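Long thread, sorry in advance, put the kettle on. We've finally got a result out of the two-arm work at Jindcombe and I want to tell it properly, with the wrong turnings left in. 1/

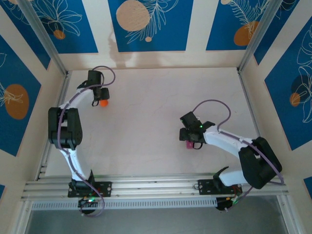
The question we began with was small. When you teach a pair of arms by guiding them through a job, and you have only so many hours of guiding in you, should you spend those hours teaching both arms together, or teach each arm on its own and let them meet later? 2/

I had a strong opinion on this in February. I said it out loud in a group meeting, with a biscuit in my hand, so there are witnesses. My opinion was that together was obviously best and the other way was a false economy. Hold that thought, we'll come back to it in a bit. 3/

Some background for the lovely people who followed me for the allotment posts. The sort of learning we do is copying. A person steers the arms through a task, the computer records what the cameras saw and what the joints did, and afterwards a model tries to produce the same sort of movements for itself. 4/

It works better than it has any right to, and it's also greedy. It wants examples, and then it wants more of them, and every one of them costs a human being some minutes of their life and a bit of feeling in their shoulders. 5/

With two arms it gets worse. Say the left arm can be in any of a lot of situations and the right arm can too. If you insist on showing them together, you have to cover the left's situations combined with the right's, and you will never, ever get to the end of it. 6/

(You don't have to cover every single combination, before anyone writes in. But you have to cover enough that the model doesn't get the idea that the left arm only ever reaches far away when the right one is tucked in close. Models love an idea like that. They will cling to it.) 7/

So, the method. We call it Katine, which is the name of nothing in particular, it was the working title of a folder and it stuck. The recipe has two parts and I'll try to do each in a post. 8/

Part one. You collect most of your examples with one arm working and the other simply holding still somewhere, and you move that somewhere about between examples. The working arm learns its job, and learns that its neighbour may be anywhere. 9/

Part two. You collect a small number with both arms working at once, and you train on the lot, with a little switch in the data that says whether the other arm is "busy" or "parked". The small set teaches manners. Who goes first, who waits, how much room to leave. 10/

That's it really! There is a bit of maths about how to weight the small set so it isn't drowned out by the big one, and I'm proud of that bit, but it's half a page and it mostly amounts to "show it the rare things more often". 11/

Now the numbers, as I know some of you scroll straight to them. The whole collection came to 2,859 examples, and that's after throwing away the ones where the person steering sneezed, lost their place or got a phone call. 12/

The jobs are very plain. Pick up a small thing, take it somewhere, put it down, sometimes pass it across. Balls and blocks, mostly. I've been asked why we don't do something more glamorous such as folding shirts, and the answer is that I wanted a job where I could tell at a glance whether it had gone right. 13/

A ball is a better test than you'd think, too. A block forgives you a great deal, you can set it down a bit crooked and it will sit there and say nothing. A ball wants letting go of gently and at the right height or it's off on its holidays. 14/

For the comparison we trained one model on the Katine mix and one on examples where both arms always worked together, matched for hours of human time. Matching by hours matters, please shout at papers that match by number of examples! A two-arm example takes a good deal longer to steer than a one-arm one. 15/

Then we ran each model over 52 set starting layouts that neither had seen, same layouts for both, same order. I wrote the layouts down before any training began and I didn't let myself change them, although there was one I came to dislike very much. 16/

On the plain jobs, where each arm minds its own business, the Katine mix won comfortably. I'd half expected that by then. It had simply seen more of everything, and it went for the awkward far corners of the floor without dithering. 17/

On the passing job, where one arm hands a thing to the other, I was sure it would lose. That was the biscuit opinion. And it came out level. A shade ahead on some layouts, a shade behind on others, and nothing in it I would want to defend in front of a cross examiner. 18/

I spent over 30 hours trying to find out what I'd done wrong. I checked the labels. I checked we hadn't swapped the two models' names, which has happened to me before, in another job, and which I still think about in the bath. 19/

Nothing. So my opinion was mistaken, and the kind of mistaken that saves everybody time, which is the nicest kind to be. The arms don't need to be shown cooperating nearly as often as I'd thought. They need it shown well, and they need it shown in varied places. 20/

The "varied places" part is the bit I'd underline if this website let me. In our first go the small set was all handovers in the middle of the floor, because the middle is where your hands naturally go when you're steering. The model then would only pass things in the middle. It would carry an object all the way back there first, like somebody returning a trolley. 21/

We redid the small set with the meeting points spread out and the habit went away. Same number of examples, same people steering, same everything else. If you take one practical thing from this thread, take that. Plan where your arms will meet before you start, and write it on a bit of paper. 22/

What about the switch, the busy/parked label? We tried leaving it out. The plain jobs hardly noticed. The passing job got noticeably worse, and in a particular way: an arm would hang back and wait for a partner who had no plans to come. Two polite people at a doorway. 23/

I find that failure quite touching, and I have watched it more often than I needed to. 24/

Things that don't work yet, and I'd like to be plain about them. If both arms fancy the same object at the start, the result is a muddle. Our examples never show that happening, so I can't blame the model, but anybody using this for sorting a pile would run into it on the first morning. 25/

It also doesn't like being interrupted. Move the object once an arm has started down towards it and you'll get a lovely confident grasp of thin air. The together-only model does this too, so it's no mark against the mix in particular, but I'd hoped for better and didn't get it. 26/

And it's one pair of arms, in one setup, with one lot of objects. I would love to tell you it holds for bigger arms, or for soft things, or for anything with a lid. I don't know. The friends at Odthorpe are going to try it on theirs, which have a different reach and (I'm told) a worse temper. 27/

Some questions I've already had by message, so I'll do them here and save my thumbs. 28/

"Could you go the whole way and have no two-arm examples?" We tried. For the plain jobs, yes, more or less, with the odd nudge of elbows. For passing, no. You need some. The curve climbs steeply at first and then goes flat, and we stopped once it was clearly flat. 29/

"Does the parked arm have to be a real arm, or could you paste one in afterwards?" What a good question, and I wish I'd thought of it a year ago. We haven't tried it. If it worked it would save a great deal of bother, so if you're looking for a student project, please have it with my blessing. 30/

"Which training code?" It's built on Delić, our own rather creaky toolkit, and we'll be putting out the branch we used along with the data. The tidying up is taking me longer than the experiments did. There are variable names in there I wouldn't want my mother to see. 31/

"Is steering as tiring as you make out?" For the one-arm examples, no, it's rather pleasant, you can have the radio on. For the two-arm ones, yes. You have to think about both hands separately, like patting your head and rubbing your tummy, and after 2 hours I was no use for anything except toast. 32/

That last point ended up mattering to the result, I think, although I can't prove it. Examples steered late in a long two-arm session are visibly wobblier, and the together-only model had to learn from a great many of those. Part of our win may simply be that the people were less worn out. 33/

I went back and forth on whether to call that a flaw in the comparison or part of the finding. The write-up says both, in a paragraph I rewrote so often that I can recite it. If you have a view, I'd honestly be glad of it, replies are open. 34/

The draft goes up once the figures have been redrawn in colours that everybody can tell apart. I'll add the link to the end of this thread when it's there, along with the layouts list, including the one I dislike. 35/

Thank you to everyone who took a turn at steering, and to whoever left the good cushion on the chair, it has been much appreciated. Allotment posts resume tomorrow, the broad beans are in. 36/36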